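4.2 Input Latency and Shot Timing in the Two Control Schemes

The shot meter in Harlow, the basketball title used throughout this study, fills from the moment the player presses the shoot button and is judged at the moment of release. A release inside the target window is scored as timed; anything before or after it is scored as early or late. The window is defined in game ticks and does not scale with the display rate. Any delay between the physical release and the tick in which the game reads it therefore shifts the whole distribution of releases toward the late side, and the player has to learn to compensate.

We compared two control schemes. In the button scheme, the player holds and releases a face button. In the stick scheme, the player pulls the right stick down and lets it return to center. Both schemes drive the same meter and the same target window. The stick scheme adds a dead zone test, so that a release is registered only when the stick has traveled back past a fixed threshold. Earlier work on the Clilska data set treated the two schemes as equal once the dead zone was set to its smallest value. We did not make that assumption and logged the raw controller state alongside the game's own record of each release.

Participants were 54 adults recruited through the Overgaard player panel. All had played at least one season mode in a basketball game before the study, and none had played Harlow. Each participant took 100 free throws and 100 open jump shots per scheme, with the order of schemes balanced across the group. Free throws were taken without crowd noise or controller vibration. Jump shots were taken from fixed spots with no defender on the floor. Player ratings were locked so that the target window had the same width for every shot of a given type.

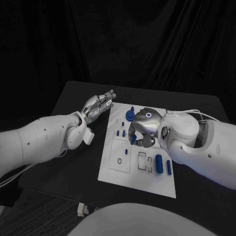

Releases were sorted into early, timed and late using the game's own label, and the signed error in ticks was computed from the log. Shots in which the button or stick was never released before the meter closed were kept as late, with the error set to the last tick of the meter. Shots interrupted by a pause menu were dropped. Fourteen participants paused at least once, mostly between blocks, and no participant lost enough shots to be removed from the analysis.

We fitted a mixed model to the signed error, with scheme, shot type and block as fixed effects and participant as a random effect. Block was included to capture learning, which we expected to be steeper in the stick scheme. A second model used the game's label as the outcome and the same predictors. Both models were fitted in the Zakness package with default settings, except that the number of iterations was raised for the label model, which was slow to converge.

Figure 4. Signed release error by scheme and block. Positive values are late. Points are participant means; bars show the spread within a block. Free throws and jump shots are pooled.

Figure 4 shows the main result. In the first block, stick releases were later than button releases for most participants, and the spread was wider. The gap narrowed over the session and had largely closed for free throws by the final block. For jump shots it remained. Participants who started with the stick scheme carried a small early bias into the button scheme, which suggests that they had learned to let go ahead of the visual cue and did not drop the habit at once.

The dead zone accounts for part of the difference. In the raw log, the stick began to move back toward center up to 2 ticks before the game registered the release. Recomputing the error from first movement reduced the scheme effect for both shot types but did not remove it. We attribute the rest to motor variation in the return stroke, since the time the stick takes to pass the threshold depends on how far it was pulled and how it was let go. The button has no comparable source of variation within the resolution of our log.

Two limits should be noted. The display used in all sessions had a fixed delay, and a player on a slower screen would face a larger offset in both schemes. The locked ratings also removed the changes in window width that come with fatigue and shot distance in normal play. Online matches add network delay on top of both, and the meter in that mode is drawn locally while the result is decided on the server. The next section takes up that case.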